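Shadows and Shapes: What a Cube Can Show You

A cube is a solid shape with six square faces, all the same size. Dice are cubes, and so are some building blocks. You can learn a lot about light by putting one on a table near a lamp.
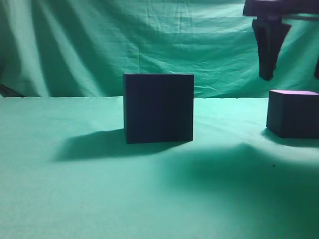

Light travels in straight lines. When it meets something it can't pass through, a dark patch forms on the other side, and we call that patch a shadow. The shadow of the middle cube stretches to the left, so the main light must be above it and to the right. Try moving your own lamp to the other side of the cube and watch where the shadow goes.

A plain cloth makes shadows easier to see. Patterns get in the way. Smooth it out with your hands before you start.
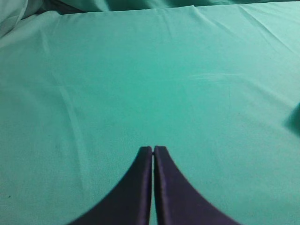

Words to know

Matte: not shiny. Matte cloth doesn't give you bright spots of glare.
Opaque: light can't get through it.
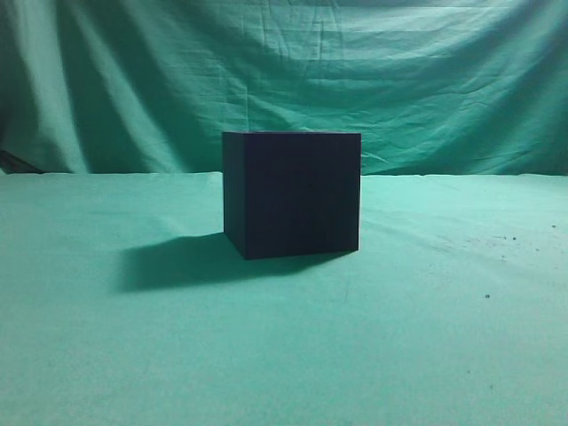

Shadows don't always have sharp edges. A small light far away makes a crisp shadow, while a wide light close by makes a blurry one. The cube's shadow is darkest right beside its bottom corner and gets paler further out. Grey paper is a good colour to compare it with.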